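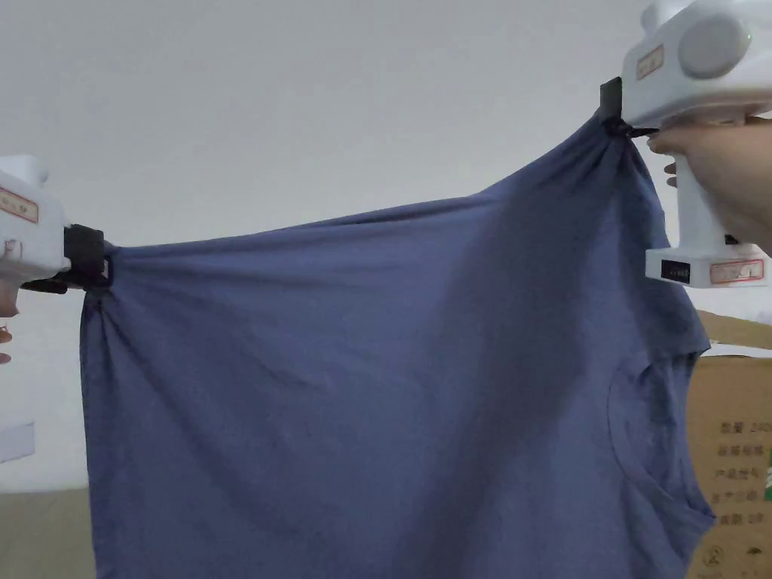 The Tundanora tee in slate blue, short sleeves, round neck.

I've been selling the Tundanora out of my little shop in Wurkcombe for long enough now that I really ought to have written it a proper page, so okay, let's go! It's a soft cotton jersey T-shirt in a dusty, faded-denim kind of blue, and I wear mine to bed more often than I wear it out of the house.

It does crease. If you ball it up it'll show you exactly where you balled it up, and I don't iron mine (life's too short), I just shake it out by the shoulders and fold it while I'm standing next to the bed. The neckline has a slight rib to it. I wash at 78 degrees Fahrenheit and hang it indoors, and please don't use the hot dryer setting, I shrank my first one that way and I'm still mad. 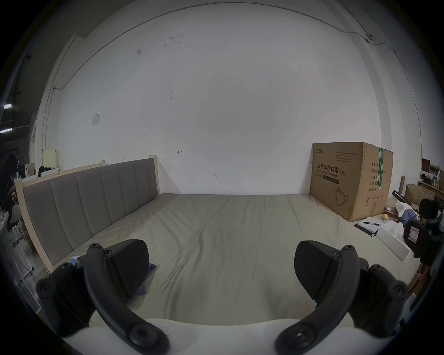
Tavdale fitted sheet in pale green-gray, on a big bed with a padded headboard.

People keep asking me about the sheet too, so I've put it on the same page. It's the Tavdale, fitted, and the color is somewhere between green and gray depending on your light bulbs. Pockets are 14 inches deep. Mine gets a few shallow wrinkles and I leave them alone. The taupe headboard isn't something I carry, sorry!

I fold laundry on the bed, always have, and a plain pale sheet makes it so much easier to spot a stray sock or whatever you dropped.
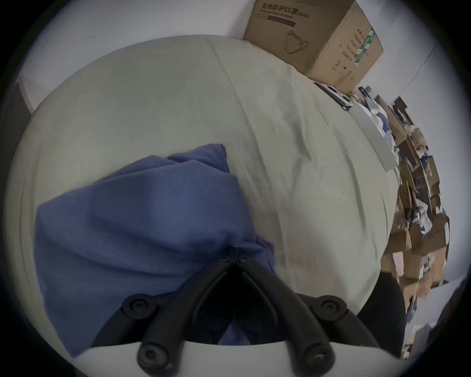

One more thing about the blue, though. It's a pretty easy color to live with, but wash it with darks the first 3 times, especially if your sheets are as light as the Tavdale.

Both are in stock. I got 200 of the tees in the September delivery from Malik, and they'll go out in plain paper mailers. If you want a tee and a sheet together, put them in one order and I'll knock the second shipping charge off.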